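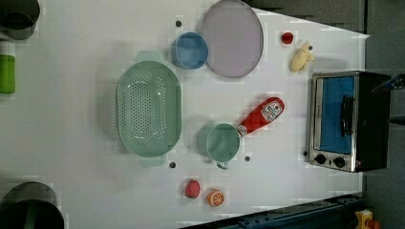
The old exchange table at the Cikby market hall was always too small, one regular visitor wrote to the organizers, and many people went home with the same bag they came with. From January the household exchange has moved to a bigger room on McIver Street, and the first evening there was well attended.

The exchange is open every Friday from 4 p.m. Residents of Cikby and Novton can bring kitchen goods, small appliances and toys that they do not need any more, and take other things home without paying. It is not necessary to bring something in order to take something.

On the first evening 347 items were brought in and 207 of them found a new home. The other items stay on the shelves until the end of the month. After that, they will be offered to the Jindolus secondhand shop in Novton, which has agreed to collect them with its own van.

The organizers say that kitchen goods are the most popular part of the exchange. Plates, bowls and strainers usually go in the first hour. Books and clothes are not accepted for the moment, as the town library and the clothing bank already take them.
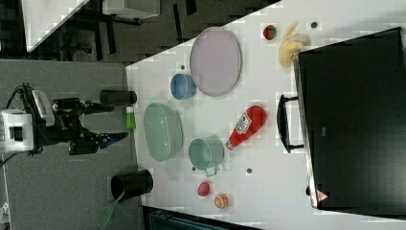 Electrical appliances are accepted only if they are clean and have a complete cord. They are tested before they go on the shelf, and a paper label shows the day of the test. Visitors who take an appliance are asked to sign a short form at the door. Glass should be wrapped in newspaper, and knives must be given by hand to a person at the desk.

The rent of the new room is higher than before. The town has given a grant that covers the first half of the year, and the organizers hope to collect around 200 dollars each month in the donation box for the time after.

There is free parking behind the building in the evening, and the bus from Novton stops across the street. Large furniture cannot be brought to the room, but a card with a description and a phone number can be put on the board next to the entrance.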